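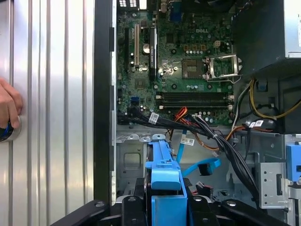
4. Why the old machines stay

4.1 Storage as a decision not yet made

Of the 131 small offices that returned our survey, most had at least one retired desktop computer on the premises, and most of those had no plan for it. The question "What do you intend to do with this equipment?" drew the longest free-text answers in the whole survey and the least information. "Get to it" was a common reply. So was "ask the person who set it up," a person who in many cases had left the firm well before the machine did.

Earlier sections treated retention as a cost problem: offices hold on to equipment when getting rid of it costs more than the shelf space it takes up. The cost account does fairly well in Grimach, where commercial rents are high and closets are small. It does badly in Mundach. Offices there have free municipal pickup twice a year, a drop-off site with generous hours, and a resale firm, Jatoi, that will collect working units at no charge. They keep their old computers anyway, and keep them longer than the offices in Grimach do.

We therefore asked respondents in both towns to tell us what would have to happen before a stored machine could leave the building. The answers fell mainly under two headings, data and parts, with a third group that we coded as "other" and then spent a good deal of August arguing over.

4.2 The data explanation

Worry about files left on a hard drive was the reason given most often, and it is a sensible one. It is also a reason that respondents rarely acted on. Removing a drive from an ordinary desktop takes a screwdriver and a few minutes, and offices that named data as their main concern were no more likely to have removed the drive than offices that did not mention data at all. Several had put the machine in an unlocked hallway cabinet next to the printer paper.

One accounting office had kept the same computer through two moves on the grounds that it held client records. When asked how the records were backed up, the office manager explained that they had all been copied to the new system before the first move. The old computer was being protected from a risk that consisted entirely of the old computer.

4.3 The parts explanation

The second reason was that the machine might be useful for parts. A desktop tower does invite this sort of thinking. The case opens, the contents come out in pieces, and much of what is inside (Figure 3) was designed to be unplugged by somebody. Compared with a phone or a thin laptop, it looks like a cupboard with things in it.

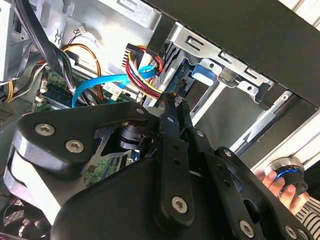
Figure 3. Inside an open desktop computer case, with cables, metal brackets and circuit boards.

Actual reuse was rare. We asked offices that gave this reason to recall the last part they had taken from a stored machine. Only 17 could name one, and the part named was most often a power cord, a thing that can be taken from a computer without opening it. Memory came next. In several cases the memory had been pulled, found not to fit the newer machine, and put in a desk drawer, where for the purposes of our inventory it had to be counted as a separate retired item.

Age matters here. Parts fit machines of a similar generation, and offices tend to replace their computers all at once. By the time there is a donor there is nothing left to donate to. Respondents knew this when asked directly. Knowing it did not seem to change how they felt about the closet.

4.4 Records of what is kept

Some offices did keep a list. The most thorough used Clarulell, an inventory program sold to schools and small businesses, and one of them kindly shared its export with us. It held roughly 3000 entries, including individual mouse pads. Retired desktops were marked with one of 10 status codes, among them "Pending," "Pending review" and "Hold pending." We were not able to establish the difference between these, and neither was the office, though it was firm that there was one.

Offices with formal records did not dispose of equipment faster than offices without them. If anything they were slower in Mundach, where a listed item needed a signature before it could leave and an unlisted one needed only somebody with a car. We would not push this result very far. Offices that keep lists are larger, and larger offices are slower at most things. Still, it sits badly with the usual advice that better tracking leads to better disposal - advice we gave ourselves in the pilot report.

4.5 The "other" group

The remaining answers resisted coding. They included a machine kept because it was the only one the owner's first employee had liked, a machine kept because it held a door open, and a machine kept because it had cost a great deal of money when it was new. The last of these turned up in some form in both towns, usually with the original price quoted to the dollar. We first filed it under cost, since it concerned money, and later moved it, since no present or future cost was involved. Section 5 takes it up again together with the interview material on printers, where the feeling runs noticeably stronger.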